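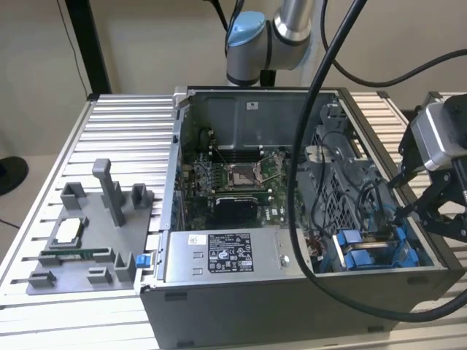 Ticket: Records missing after import, Triltano catalog
Status: Solved
Area: Import / matching rules
Collection: Prellwood sheet music library

Original report

Hi all! We are moving the whole Prellwood sheet music library out of a spreadsheet and into Triltano, and I am loving it so far. The search is so much nicer than what we had. But I've hit a snag. The spreadsheet has 3,234 rows, one row per set of parts. After the import the catalog says it holds 2,943. The import screen shows a green bar and "Finished," with no errors and no warnings, and the log file is empty except for a start time and an end time.

So 291 sets went somewhere. I picked a few by hand and looked for them, and they are truly missing, not just hidden by a filter. Most of what I've found so far is band and chamber music. The choral shelf looks fine.

Things I've tried:
Cleared the catalog and ran it again. Same total.
Saved the sheet as CSV with UTF-8 picked by hand, in case the accents in composer names were the trouble. Same total.
Turned off "Skip empty rows." Same total.
Ran it in a different browser. Same total, and a bit slower.

At least it's a very steady bug! I can send the file if that helps.

Reply from Gwenaël Joly

Thanks for such a clear report. A steady number is great news, it means the importer is making the same choice each time. Could you split the file in two and import each half into an empty catalog? Please sort by shelf mark first so we know what's in each piece. And would you look under Settings, Matching, and tell me what's in the box called "Treat as same item when"?

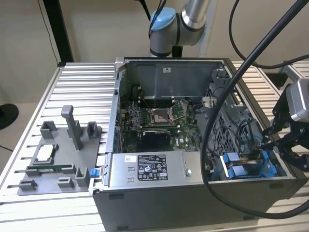 Blažena Jurčo

OK, done, and this is getting fun. I split it at the end of the choral shelves. First piece is 1,699 rows and every one of them came in. All the missing sets are in the second piece, which is the instrumental stuff.

The matching box says "Title + Composer." I never touched it, so I guess that's how it comes.

My first thought was real duplicates, because we do own some things twice. But I went down the list of missing sets and that doesn't hold. Take our Tamayo wind quintets. We have the full run, each in its own folder, and only the first one is in the catalog. The titles in the sheet look like this:

Quintet for Flute, Oboe, Clarinet, Horn and Bassoon, arranged from the original piano pieces, Book 1
Quintet for Flute, Oboe, Clarinet, Horn and Bassoon, arranged from the original piano pieces, Book 2

and so on. Different titles! Same composer, sure, but the book number is right there at the end. Then I opened the record that did make it in and the title stops short in the middle of "original." Is there a limit on the title field?

Reply from Gwenaël Joly

You found it. The short title field holds 70 characters. The importer trims the title first and compares second, so all of your quintet books look like one item and the later ones get folded into the first. It should at least write a line in the log when it does that, and I've passed that along as a bug.

For now:
1. Clear the catalog again.
2. In the column map, point your title column at "Full title" and leave "Short title" blank. It will be filled in for you.
3. In the matching box, choose "Shelf mark" only.
4. Run the import with "Preview" on and check the total before you press Commit.

Is your shelf mark column filled in all the way down, with no repeats?

Update, Friday

It wasn't! Good thing you asked. Libor Slanina and I sorted on that column and found a handful of blanks and two folders sharing one mark (both Aritz marches, both in the same drawer, so I can see how it happened). Libor gave them new marks in pencil and I fixed the sheet. Preview then showed 3,234, and so did the catalog after Commit. The quintets are all there, every book, with the whole title. I may have cheered out loud in a library.
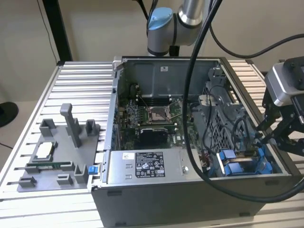 For anyone who finds this ticket with the same trouble, my best advice is to keep one shelf mark per folder and let the software match on that alone. Titles are a mess in printed music. Publishers change them, editors add to them, and two people will type the same cover in two ways. Put the mark where it can be read without taking anything apart, too - the open computer tower up there has a small white sticker on its inside wall, and a label in a spot like that is lost to view as soon as the side panel goes back on. Ours used to be inside the back flap of each folder, which is nearly as bad. We're moving them to the spine, top edge, facing out.

Two smaller notes. If you use the "Parts count" column, the preview screen doesn't show it, but it does come through. And if you sort by composer after the import, names starting with Č land after Z unless you set the catalog language first. Changing it later works but you have to rebuild the index, under Tools.

One open question from Alžběta Jireš, who handles our loans: can the full title be printed on the checkout slip, or is that always the short one? Hers says "Quintet for Flute, Oboe" for everything on the stand.

Reply from Gwenaël Joly

Slips use the short title by default. Under Print, Slip layout, swap {short} for {full} and raise the line count to 3. I'll mark this one solved, and the log bug stays open on its own ticket.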